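Wool jumpers and moths, second year running
Laundry and Clothing Care > Storage

kulap_s
Joined April 2024
Posts: 24

We moved into a weatherboard place last winter and I've now lost two jumpers to moths. Both were lambswool, both folded on an open shelf in the spare room. The holes are small, mostly under the arms and along the hem. I've thrown those two out and gone through everything else.

What I want to know is how people store knits over the warm months without spending a fortune. I have a built-in wardrobe, one chest of drawers and some space under the bed. I don't want naphthalene in the house. My grandmother used it and I can still smell it.

Kulap Sangkhawat

pegbasket
Posts: 406

Wash first, store second. Moths go for skin oil and food spills, and a jumper that has been worn twice and put away looks clean but isn't. I do all of ours at the end of the season with Flullora wool wash, cool water, no wringing, flat on a towel till it's dry right through. Then into zip bags with the air pushed out.

Vacuum the wardrobe too, especially the back corners and the gap under the bottom shelf. The larvae do the damage and they like to be left alone in the dark.

tkaewkla
Posts: 120

Agree on washing, don't agree on bags with the air pushed out. I kept a cable knit in one for a year and the creases took three steamings to shift. Cotton pillowcases with the end folded over and pinned are fine, and you already own them.

For folding I lay the jumper out flat on the bed, bring each sleeve across the front on an angle, then fold the sides in and the bottom up to the collar. Keep the folds loose.
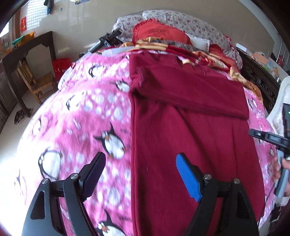 The sleeves matter more than people think. If you fold them straight down the body you get a thick ridge on each side and the stack leans. On an angle the bulk is spread out and the shoulder seam isn't pulled. Heavy ones go at the bottom of the drawer, cardigans on top with the buttons done up.

Don't hang anything knitted. The shoulders go.

Thongchai

pegbasket
Posts: 406

A pillowcase folded over and pinned is not sealed. A moth will get through a gap you can't see. If the creasing bothers you, use the bag and leave some air in it.

tkaewkla
Posts: 120

I've used pillowcases for nine winters and had one hole, in a scarf that was never put away. But fair enough, if she already has moths in the room I'd seal them this year and go back to cotton later.

mallee_jen
Posts: 3,000

Freezer. Bag the jumper, put it in the chest freezer for a fortnight, take it out and let it come back to room temperature before you open the bag. It has to be a proper cold freezer. The little compartment at the top of a bar fridge won't do it.

I wouldn't bother with cedar blocks. I bought the Wulteck ones and they smelled nice till May, and I found grubs in the same drawer. Lavender is the same story.

oldgreyhound
Posts: 87

Cedar works for me, but I sand the blocks every few months. People leave them in there for five years and then say they don't work.

mallee_jen
Posts: 3,000

Mine were new, so it wasn't that.

kulap_s
Posts: 25

Thanks all. I'll wash everything this week and freeze it in batches, as our freezer is half full of stock bones. Two more questions. Is it worth getting sticky traps? And do I need to worry about the polyester fleece throws on the same shelf?

pegbasket
Posts: 406

Traps only catch the males, but they'll tell you whether you still have a problem. Ilell make a flat one that fits behind a drawer. Change it when the date on the back says to.

Moths can't live on polyester. They'll chew through it to get at something else if it's dirty, so wash the throws and don't wrap wool in them. If there's a wool rug in that room, lift it and look underneath, particularly where the furniture sits on it.

kulap_s
Posts: 26

There is a wool rug. Lifting it now.

kulap_s
Posts: 27

Found them. Bare patch the size of a saucer under the chest of drawers.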